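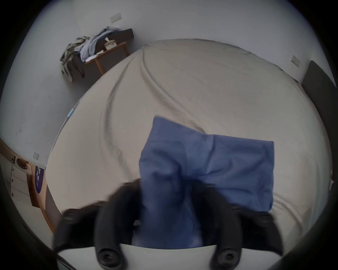

Fold it on the bed, never on your knee, Florencia Salinas told me the first time she saw me wrestle with a pile of clean pillowcases, and I've been folding on the bed ever since. I suppose Fleta started right there, although it took me another few years to rent a room and paint the door.

So, hello! I run Fleta, a small bed linen shop and folding school at 214 Zorngate, in Pastham. We sell sheets and pillowcases up front, and in the back we teach people how to look after them – washing, drying, making a bed that stays made, and (the big one) getting everything back into the closet without it sliding out again when you open the door. I say "we" because I've always wanted to. Most days it's me, and Florencia when she has the time.

I didn't grow up in a tidy house. My mother kept the linen in one enormous heap on top of the dryer and we all pulled from it like a lucky dip, so you might get a flat sheet, you might get a tablecloth. I loved that heap! But when I had a place of my own I found I wanted to reach into a dark closet at ten at night and come out with two pillowcases that matched, and I got a bit obsessed with how to manage that.

The classes are small and pretty relaxed. We start everybody on pillowcases. They're a good size to learn on, and you can make a mess of one, shake it out and go again without getting tired arms. Lay it flat, smooth it with the side of your hand, bring the long edges together, then fold it in thirds. Some people like halves better and that's fine, I've given up arguing about it. After that come flat sheets, then duvet covers, and then fitted sheets, which get a whole evening to themselves.

The class costs $40 and that includes tea and a pillowcase to take home. Bring your own bedding if you like. I'm especially fond of the awkward stuff: the sheet with elastic that gave out, the one that shrank, the king-size you've been tucking under a queen mattress for years and hoping no one would look.

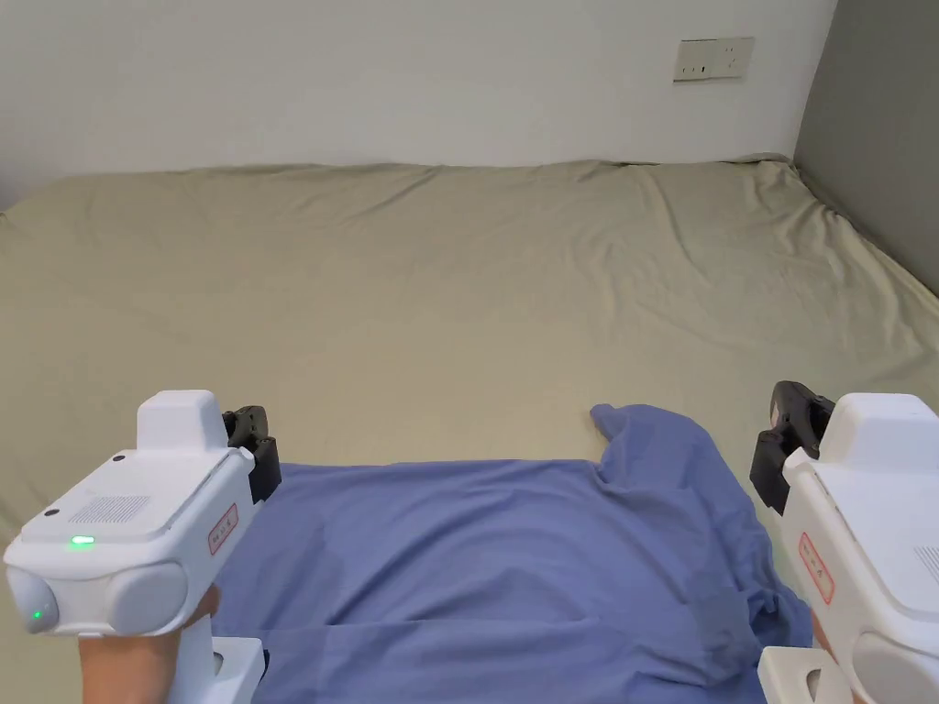
But which corner do you start with? It's what I get asked more than anything, usually before people have their coats off, and my answer is whichever one is nearest, as long as the next one tucks inside it. Turn the sheet inside out over your hands first, get two corners nested, then walk down to the other end and do the same again. Once you have something like a rectangle, put it down on a flat surface and fold the elastic in so you can't see it. It won't be perfect. Mine has a lump in it most weeks.

As for the shop side, I only stock what I've slept on. Our everyday line is called Hopkin, a plain cotton that comes out of the dryer a little rumpled and doesn't mind. I don't iron it and I don't expect you to. If you want to go full hotel with crisp edges, come and talk to me anyway, I have opinions about spray starch and very few people to share them with.

We also do repairs. Popped seams, tired elastic, pillowcases with a torn hem – drop them off in a bag with your name on it. I do the sewing in the mornings, so afternoons are better if you'd like to chat.

Parking is easiest behind 216, next door, and the entrance to the back room is down the side passage. In December we close early, at four, and there are no evening classes until the new year. Otherwise come by, touch things, unfold whatever you want. I'll fold it back up after you've gone.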